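The Year the Letters Came Back

My grandmother's neighbor, Anahera Faulkner, kept a bakery at the bottom of Hoseck Street for most of her life, and when she closed it she kept the habit of getting up at four. What do you do at four in the morning with no bread to make? She wrote letters. She wrote them to people she had known and people she had only sold rolls to, and she carried them to the post office herself in a flour sack that never did lose its smell.

I was eleven that spring, and I was given the job of walking with her, because her hip was bad and the hill was steep, and because my mother thought I could use the air.

"This one is for Danilo Tolentino," she would say, patting the sack. "He still owes me for a wedding cake, the rascal, and I want to know how the marriage went." And then she would tell me all about the cake, which had three kinds of cream in it and had to be carried across town by two cousins who were not speaking to each other at the time, and by the end of the story we were at the top of the hill and I had hardly noticed the climb.

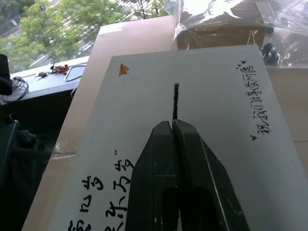
Black ink on a white board, handwriting and a little drawing together.

She always drew something at the foot of the page, a loaf or a bird, or a cat that could have been a loaf. Her spelling was terrible and she knew it. She said a drawing was for the parts she couldn't spell.

In April the letters began to come back. The first was the one for Yasmine Lamrani, who had moved from Stolivach and left no address. Then came Sherif Erraji's, and then four in one morning, tied up with a rubber band. Anahera set them on the kitchen table beside the sugar bowl and looked at them for a good long while, and I ate a piece of toast as quietly as a person can eat toast.

"Well," she said at last, "people do move."

I thought she would stop after that. My mother thought so too, and sent me over with soup. But when I got there Anahera had her coat on already, and she had opened one of the returned letters and was reading it over with her glasses pushed up on her head, laughing so hard she had to hold on to the chair.

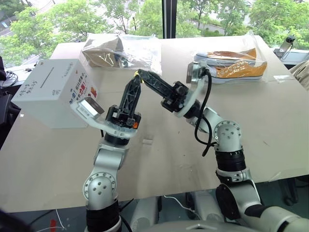
"I'd forgotten this!" she said. "I'd clean forgotten the goose!"

So I had to sit down and hear about the goose, which had walked into the bakery one Christmas and would not be moved, and which Sherif Erraji had finally led out with a trail of raisin buns, bowing to it at the door as if it were the mayor. She had written it all down for him and then it had gone right out of her mind, and here it was home again. We opened the others after that, one by one, and the soup went cold on the stove.

From then on she was nearly as pleased by a letter that came back as by one that was answered. The answers did come, too. Danilo Tolentino sent the money for the cake, with a photograph of his grandsons and a note saying the marriage had gone very well, thank you, apart from the first ten years.
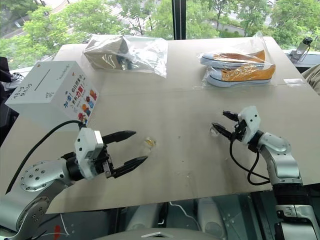

Green leaves outside the big window.

The last one I carried up the hill for her was to Younes Samir, who had been her delivery boy when he was not much older than I was. She had been putting it off. There had been an argument over a bicycle, and I never got the whole of it, only that she had been sharp with him and had been sorry ever since. She made me wait by the mailbox while she held the envelope halfway in.

"If it comes back," she said, "you're to give it to me without saying anything."

I promised. She let it drop, and we heard it land, and she took my arm for the walk down.

It was a warm morning and somebody had their kitchen windows open. She was telling me about the bicycle, starting with the color of it, when we passed my own front gate, and I kept on walking with her so I could hear the rest.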